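Ticket 2037: Grevomholm simulator, dining room scene
Status: open
Opened by: Lorenz Eder, Rultcombe

Bowl pick task stalls at step 20 of 2000. The planner returns "no grasp candidate" for all three bowls. Same result on 5 restarts, trial license, default arm config.

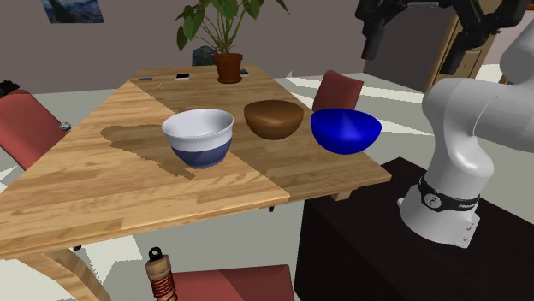

Reply from Ehab Kabbaj, Rosico support

Please reload the bowl meshes from the scene menu and rerun with collision logging on. Attach the full log. The dark patch with jagged edges by the white and navy bowl goes to the rendering queue as a separate ticket.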